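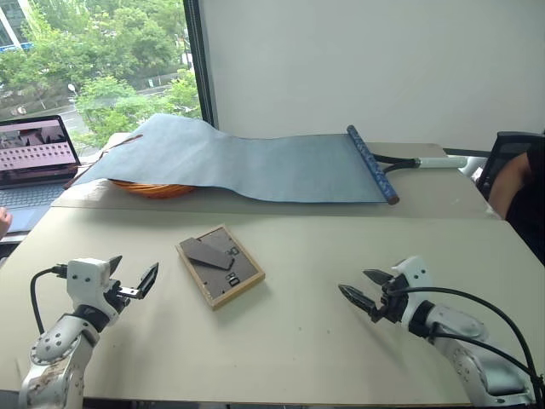

Ticket 169 - Picture frame will not stand
Product: Onska tabletop frame, light wooden border, fold-out stand
Opened by: Judit Mészáros
Assigned to: Định Hồ
Status: Pending customer

Judit Mészáros, 12th February
Frame leans back and slides down within 20 minutes of being set on the table. Same result in portrait and landscape. Backing board seems secure. I have not removed the print.

Định Hồ
Please lay the frame face down on a flat surface and check the following.
1. Clips along the edge of the backing. Each should lie flat over the board. A raised clip lets the board bow outward and changes the stand angle.
2. Stand hinge. Open it fully until it stops. Do not force it past the stop.
3. Table surface. Paper and cloth covers reduce grip at the foot of the stand.

Judit Mészáros
One clip was raised - pressed flat. Hinge stops where it should but feels loose. The table has a paper cover. Frame held upright, front side. 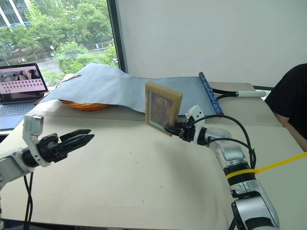
Attachment 2: frame upright, print side.

Định Hồ
Received. Border and print noted. Please repeat the test on a bare surface and leave it for 78 minutes. If it still slides, the hinge rivet is worn and we will send a replacement backing, part 136. The print can stay in place until the part arrives.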